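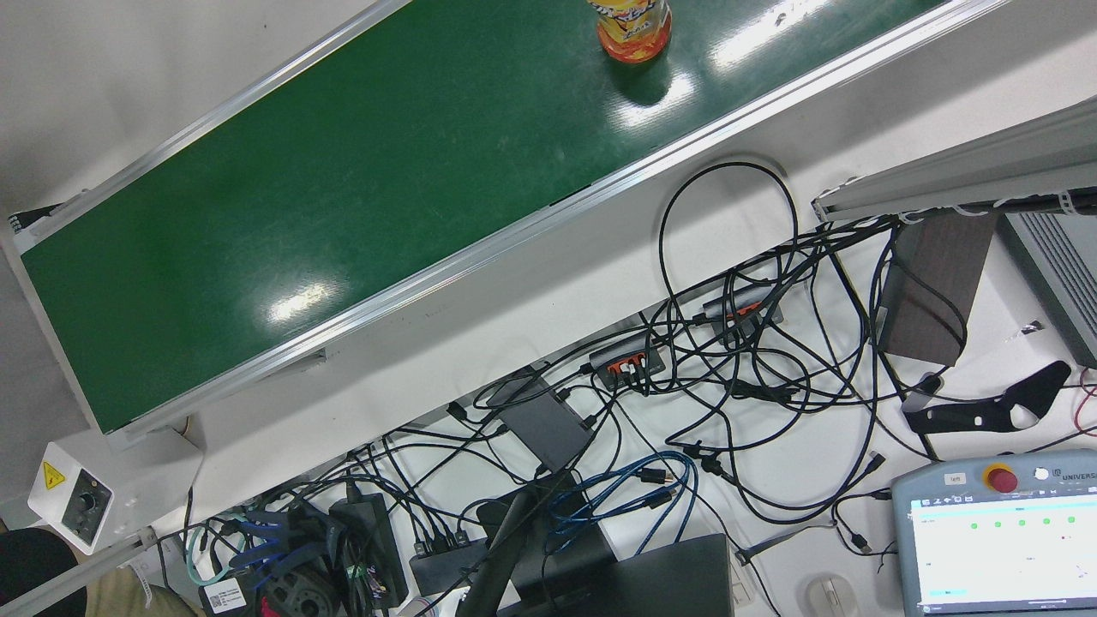
Juso was sold to members in November as a sorting line: things go along a belt, an arm picks off the ones it is told to pick, and they end up in a bin. I voted for it, with grumbling, and I have been asked to write up where it stands. The short version is that we have the parts of a sorting line and not much sorting. The long version starts with the wiring. Anyone who has tried to trace a fault on the Terlow bench lately will know the tangle of black cable between the belt and the teach pendant, with the orange-ported USB hubs buried in the middle of it. I spent most of an evening following one lead by hand and came out at the wrong plug.

I don't blame the builders for all of it. Every add-on for the hand wants its own supply and its own data lead, and the makers of these things never seem to picture more than one of them on a table. But we did agree at the planning evening that cables would be labelled at both ends before anything new was plugged in. The labels I have found so far could be stuck on a matchbox.

Money next. The budget was £2000 and we have spent £1850, mostly on the belt, its fittings and the odds and ends from Cha, who were prompt and polite and charged us for delivery twice. (They have refunded one.) The arm is on loan from the Drendow workshop and doesn't appear in those figures, so please stop quoting the total as the price of a robot. If we had to buy the arm the whole conversation would be different, and I suspect shorter. 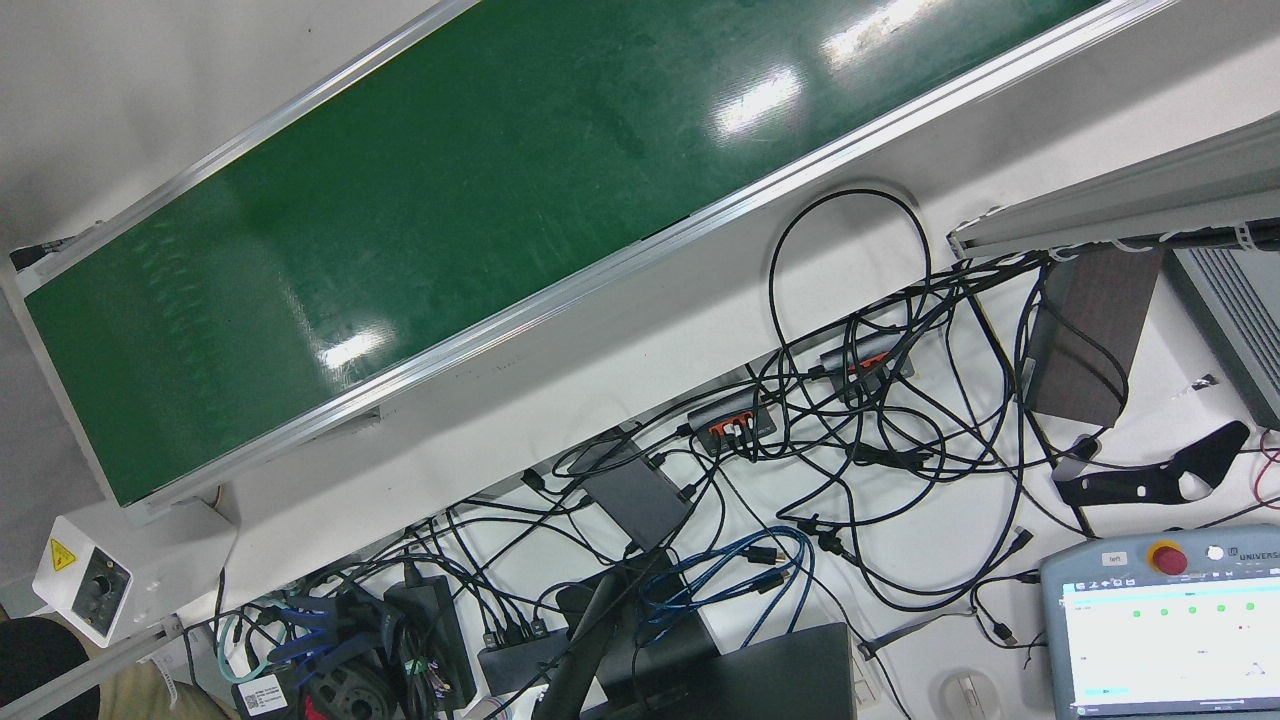

Juso bench, Terlow workshop: belt, controller box and the wiring as it stands.

On to performance, where I part company with the notice on the door. The notice says Juso can handle "up to 100 items an hour". I asked where that came from and was told it was worked out from the belt speed. Belt speed tells you how fast the belt goes. It says nothing about whether the hand has hold of anything when it lifts. On the evening I sat in, we put bottles through one at a time, on a slow setting, with someone nudging them into line first, and 9 made it to the bin before we packed up. I could have carried them over in a washing-up bowl.

The five-fingered hand is my other complaint. It looks marvellous and visitors love it. For picking a bottle off a flat belt, though, I still think a plain two-jaw gripper would do better, cost less and need a fraction of the cabling. The reply I get is that a hand can be taught other jobs later. Perhaps it can. I would like to see it do this one first, and do it with the bottle lying at a silly angle, as bottles do.

In fairness, some things have gone well. The belt runs true and is far quieter than I expected. The frame is solid. The speed knob is where you can reach it, and several people who had never touched a robot arm can now move one about safely from the pendant, which was half the reason for voting the money through. If the project had been put to us as a training bench I would have very little to moan about.

So my suggestions, for what they are worth. Take the notice down until there is a measured figure to put on it. Spend a whole session on cables and nothing else, with the power off and a roll of tape. Borrow a simple gripper and run it against the hand with the same bottles on the same belt, and print both results in this newsletter even if they are dull. And leave the remaining £150 alone until that is done, please, as I have already heard talk of a second camera.
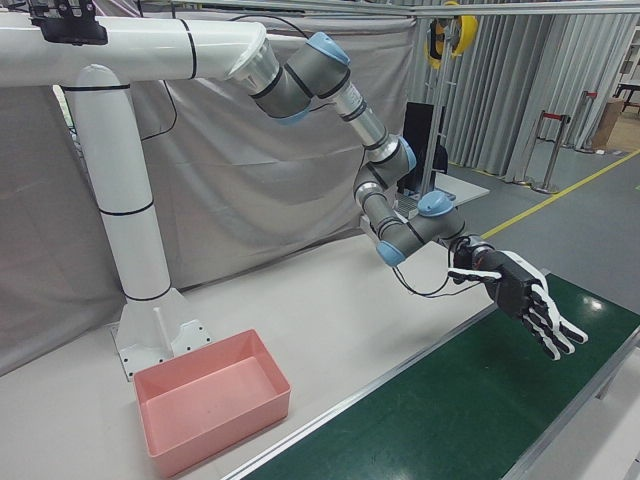
Can members use Juso without doing the induction?
Only with an inducted member at the bench the whole time, and only with the arm switched off. Running the belt by itself is fine once you have been shown the stop. Induction takes one evening and is free, and the sign-up sheet is by the kettle.

Comments on any of this can go in the book at Terlow, including rude ones. Copy closed 3/26/22, so anything Juso has managed after that will have to wait for the next issue.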